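Istmont Visitor Guide
Section 4: Setting up your park pass and ride reservations

Your park pass must be activated before you arrive at the turnstiles. Allow ten minutes to complete the steps in this section.

4.1 Activating the pass

1. Open the Istmont app and select "My Visit".
2. Enter the reference printed on your confirmation letter.
3. Add the name of each guest in your party. Names must match those given at booking.
4. Select "Activate". A green border is displayed when the pass is ready.

Note: Passes issued for the Skovmont hotel are activated at check-in. Guests staying there should go straight to 4.2.

4.2 Reserving a ride time

1. Select "Rides" and choose an attraction. Reservations open at 7.00 am on the day of the visit.
2. Choose a return time. Each return period lasts 29 minutes.
3. Confirm which guests will ride, then select "Reserve".

Caution: Only one reservation may be held at a time. Choosing a second attraction cancels the first without further warning.

Height limits apply on Catness Coaster and Grewal Rapids. Children are measured at the ride entrance, and the decision of the attendant is final. 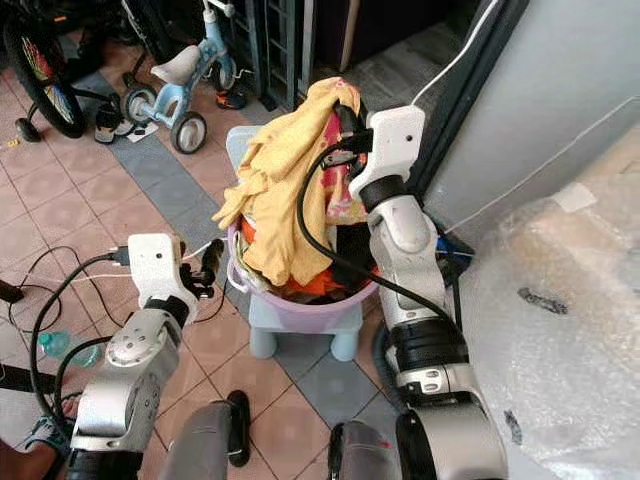 4.3 Changing or cancelling a reservation

1. Select "My Visit", then the reservation to be changed.
2. Select "Change time" or "Cancel".
3. Wait for the confirmation message before closing the app.

Note: If an attraction closes during your return period, the reservation becomes an open ticket valid until 8.00 pm that day.

4.4 Error messages

Code 589: the reference has already been used. Take your confirmation letter to Guest Services, beside the main gate.
Code 1000: no return times remain for this attraction.
Code 2000: the app has lost its connection. Reconnect and repeat the last step.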